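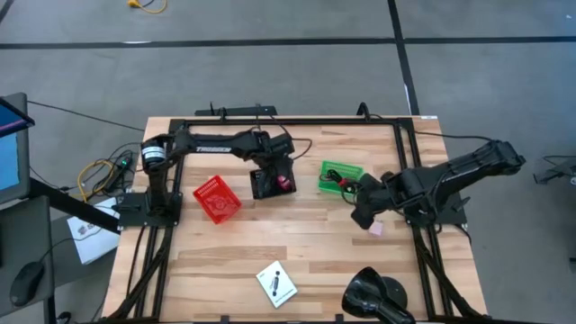 Two arms mounted on a wooden tabletop, the one on the left marked "TROSSEN."

Plindness and the joy of a sequel that takes its time

The first Cavside film had a budget you could probably find in a studio executive's coat, a cast of unknowns and one terrific idea: a mining town where the tunnels keep rearranging themselves overnight. I saw it in a theater with 38 other people, and by the end we were all leaning forward in our seats. I've been pestering friends to watch it ever since.

So when word came that Zubaida Naqvi was writing and directing the follow-up, and that it would be called Plindness, I was thrilled (and a little nervous, I admit). Second movies in this genre have a way of getting louder. The monster gets bigger, the town becomes a city, and somebody gives a speech about destiny on a rooftop.

Naqvi has gone smaller! Nearly all of Plindness takes place in one boarding house on the edge of town, run by a retired surveyor everyone calls Butt. He was in the first movie for 2 minutes at most, handing over a map and complaining about his knees. Now he's the lead, and he's wonderful - stubborn, funny and plainly scared of his own cellar. The story gives him a week to decide whether to sell the house, and every morning there's one more door downstairs than there was the night before.

What I love most is how patient the thing is. There's a long breakfast scene near the start where the lodgers argue over a missing key, and the camera just sits at the end of the table and lets them go at it. You learn who's lying from the way they pass the butter dish. Naqvi came up through theater, and you can feel it in the way she trusts people talking in a room.

Then there's Skaker. Fans of the first movie will remember the name scratched into the tunnel wall, and the message boards have come up with something like 1,000 theories about who or what it is. I won't spoil it. I'll only say that the answer arrives in a scene with almost no music, that it involves a coal scuttle and a birthday card, and that I gasped out loud.

It isn't perfect. The subplot with the mayor's daughter goes missing for a good half hour, and when she comes back she's wearing a cast on her arm that gets a single line of explanation. The last chase is cut so fast that I lost track of which staircase we were on. I'd have happily given up some of that for more time with the lodgers, especially the piano teacher, who gets the best exit in the movie and should have had twice the lines.

The sound work deserves its own paragraph. The house creaks in a different key on every floor, and after a while you can tell where Butt is standing with your eyes closed. I tried it during my second viewing and got it right nearly every time.

Plindness is playing on 60 screens now, with a wider release planned for December. Go with a crowd if you can, and see the first one beforehand - the map from that early scene comes back, and you'll want to remember which corner was torn.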